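Shared Workshop Robotics Course
Unit 6 Handout: Teaching a Two-Arm Machine to Place a Pillow
Instructor: Fongchan Tanasarn
Bench supervisor: Lutz Strobel

Participants should read this handout before the evening session and bring it to the bench. It assumes that both arms have been assembled, that the joint limits have been set, and that the emergency stop has been tested by someone other than the person who wired it.

6.1 Purpose of the unit

The build up to this point has handled rigid parts. A block keeps its shape when it is lifted, and its corners remain where the model expects them. A pillow changes shape under every contact. The unit asks each team to bring a pillow to the head of a narrow bed and leave it lying flat, using the pair of arms built in Units 2 through 5.

The task is first performed by hand and recorded from head height. The recordings serve two uses. They supply the demonstrations from which the controller is trained, and they give the team a plain record of what human hands do, which is often different from what people report afterward.

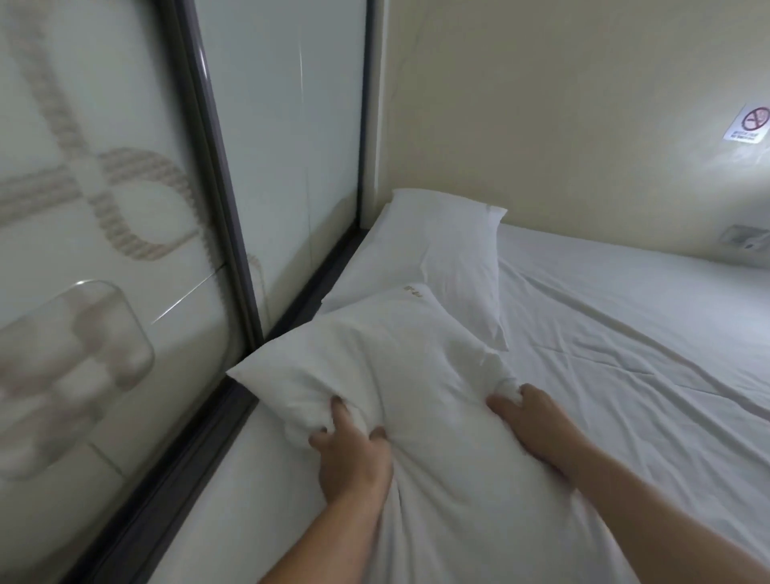

Teams commonly begin by writing a list of positions for the wrist. This is of limited value for soft goods. A more useful first document is a contact log, which states for each step which hand is touching the pillow, what kind of touch it is, and which part of the pillow is free to move. The terms used in the log are fixed for the whole course and are given in the next section.

6.2 Terms for contact

Pinch: fabric is held between the fingertips and the thumb. The filling carries little of the load.

Wrap: the fingers close over an edge and press into the filling.

Press: an open hand bears on the surface without closing.

Guide: light contact with one or more fingers, used to steer or to sense.

Release: the hand opens and leaves the surface. A release is logged as a step of its own, with a start and an end.

The press is the contact most often left out of first drafts. Kittipong Sukprasert, who prepared the contact logs for the previous group, found that he had written "no action" wherever a hand was open. The open hand was holding the pillow in place in nearly every one of those entries. His corrected log is in the course binder and may be copied.

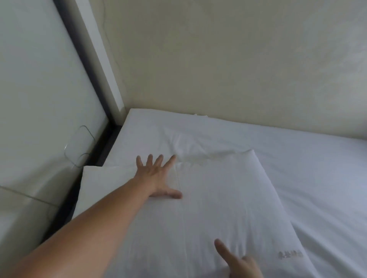 Figure 6.2. Press with the left hand, fingers spread; right index finger at the lower part of the pillow.

For the two-arm build, a press requires the compliant pad. The hard fingertips supplied with the Pfister gripper kit should not be used for this contact. The pad is attached with two screws and must be seated fully before the arm is powered.

6.3 Working in a confined space

The test bed at the workshop reproduces a sleeping pod, with a wall at the head and a panel along one long side. The arms therefore enter from the near end only. Elbow clearance must be checked at low speed before any trained motion is run. Wiroj Suwannarat has marked the base plate position on the floor with tape, and the plate should be returned to the tape after each session.

Two faults account for most of the stops recorded in January. In the first, a corner of the pillow catches on the side panel while the arm continues to move. In the second, the elbow reaches its limit as the gripper approaches the head wall. Both are prevented by planning for the full width of the pillow and by keeping the wrist turned inward.
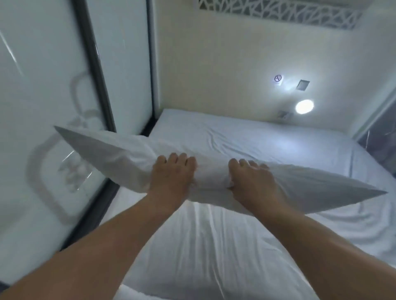 Planning width should be taken from the pillow as held, and never from the pillow as it lies on the shelf. When two grips close near the middle, the filling moves outward and the outline changes. With both hands wrapped over the upper edge, the center is drawn in narrow while the ends flare into points, and the left corner comes across the lower part of the frosted side panel. A planner that knows only the location of the grippers will treat that corner as free space. Teams are to add a margin at each end of the held shape and to confirm it against their own recordings.

The opposite choice, with the grips set wide apart, keeps the outline closer to a rectangle but brings the left elbow toward the panel. Either choice is acceptable if the reason is written in the log.

6.4 Recording and labeling

Each team is assigned up to 48 demonstrations. Clips are stored in the Drornden folder on the workshop computer, and training is carried out on the Nullitz board mounted behind the bench. Kanyarat Sriwong maintains the folder and will return any clip that lacks a contact log.

The following points apply to all recordings.

Keep the head camera at the same tilt throughout a set.
Bare forearms are preferred. Loose sleeves hide the wrist.
Begin with both hands outside the bed area and end in the same way.
Retain failed attempts and label them as failed.
Write the log on the day of recording. 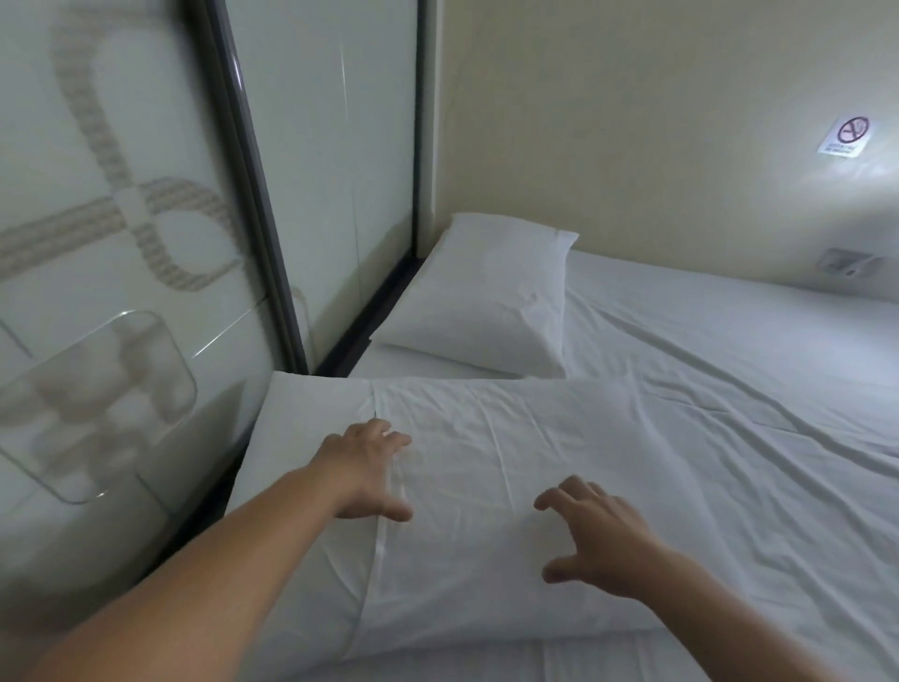

Labels are applied at the moment contact changes. Where the change cannot be placed with confidence — a finger may be touching or only close to the fabric — the label is "uncertain" and the entry is passed to a second reader. Guessing is discouraged, as the controller will learn the guess. Clips with more than a few uncertain entries should be recorded again.

6.5 Bench procedure

Power the Wullex supply and wait for the steady light.
Run the homing routine with the bed area clear.
Load motion file 607, which moves both arms through the approach with no pillow present.
Repeat the same file with the pillow in place and the speed limit on.
Run the trained controller. One person remains at the emergency stop until both arms are parked.

Any contact with the side panel ends the run. The team records the joint readings before moving the arms by hand.

6.6 Work to be submitted

Submit one complete contact log, one page on the choice of grip spacing, and the stop record from the bench. Logs may be handwritten. Teams that share a pair of arms submit separate logs and may share the stop record. Questions about the wiring go to Mr. Strobel, who is at the bench from 6 p.m. on session evenings.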